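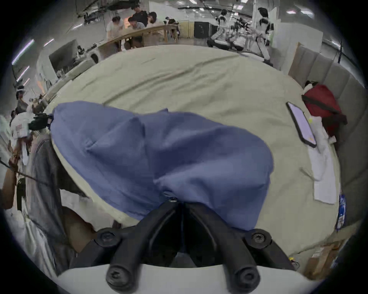

**Progress report to Nummont: gripper comparison, March**

Prepared by Trinh Ung, with Yoon-hee Jin and Pongsak Jaidee

In this period we compared 2 hand-held grippers for collecting cloth handling data, the Tully and the Piltier. Both have two fingers and a wide-angle camera, and both are operated by one person. The work was planned for the second half of the project, but we moved it forward because the choice of fingers affects everything we record later.

**Work done**

We recorded 684 demonstrations with 14 operators. Each operator used both grippers and repeated the same tasks: pick up the cloth by an edge, spread it, fold it once. The cloth is placed on a soft covered surface, which is harder than a bare table – the fingers can easily catch the cover together with the cloth.

**Findings so far**

- The Tully, with curved fingers, takes a single layer more reliably. Operators also learned it faster.
- The Piltier holds thick folds better, but its flat tips often push the cloth away before they close.
- The camera of the Tully loses its position when the cloth covers most of the view. Chae-won Cha is testing a second method of tracking, and her first results are good enough to continue.

**Problems**

The spare finger joints from Redico arrived late, so we lost several recording days. One joint of the Piltier became loose and we had to repeat a part of the recordings. We now check all the screws every morning at the start of work.

**Next period**

Ye-rin Do will finish the labelling, and then we will train the same controller on the data of each gripper separately. We would like to keep the two remaining Piltier units until this is done – please let us know by Friday if Nummont needs them back earlier. The budget is unchanged.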